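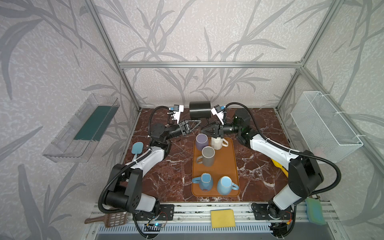
Reddish-brown marble with white veins, set against leafy wallpaper.

Tallilcombe's tile and stone swap is back in December, and I for one have been clearing out my garage for it since the summer. If you missed the last one, you bring whatever is left over from your kitchen or bathroom job, put it on a table in the old school gym, and go home with somebody else's leftovers (my husband calls it moving the junk in a circle, but he has very nice window sills now, so he can hush).

Doors open at 9 a.m. and it costs $3 to get in, kids free. Tables are $12 if you want a whole one to yourself. Chiyo Kinoshita is running it again, and when I called her she already had 718 pounds of stone promised, most of it from a hotel lobby over in Ukton that got torn up in the spring. "Please tell people to bring a cart," she said. "Last year I saw a man try to carry a hearthstone to the bus."

New this time is a wallpaper corner, and I am so excited about it! Part rolls are fine as long as there are at least five feet left and they haven't been in a damp basement. Paint cans are still a no, and so is anything with old glue on the back.

Parking behind the gym is for unloading only, so use the Lornano Street lot and walk over. Chiyo would like tables booked ahead, and the sign-up sheet is at the library front desk. I'll be the one by the coffee with far too many green bathroom tiles, and I'm open to offers.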